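MEDIA RELEASE
December 2023

Clastodance comes home to Brokport with 41 dancers and a new floor

We've been busting to share this one! Clastodance, our community dance program here in Brokport, is back in January, and for the first time we'll have a proper sprung floor under us (my knees say thank you). Dinberg, the flooring firm out on Ochoa Road, is laying it over the break, and they've given us a very kind price.

We have 41 dancers signed up so far, from kids to grandparents, and there's room for more. The old hall held 300 people on a good night. With the new seating we can fit 400, so bring the neighbours.

The season runs over 2 weekends, with a matinee each Sunday. I'm choreographing the opening piece myself, and I've been pinching ideas from everywhere – tram queues, washing lines, my aunt's card games.

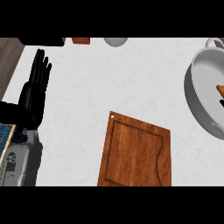 Our opening piece is all about hands, and it starts before anyone takes a step. I want every dancer to hold that same shape to begin with, palm flat and open, four fingers straight up and close together, thumb angled out a little. Then the drums come in and it all gets much louder!

Tickets are on sale now at the hall office, and kids under school age get in free.

Media enquiries: Clastodance office, Brokport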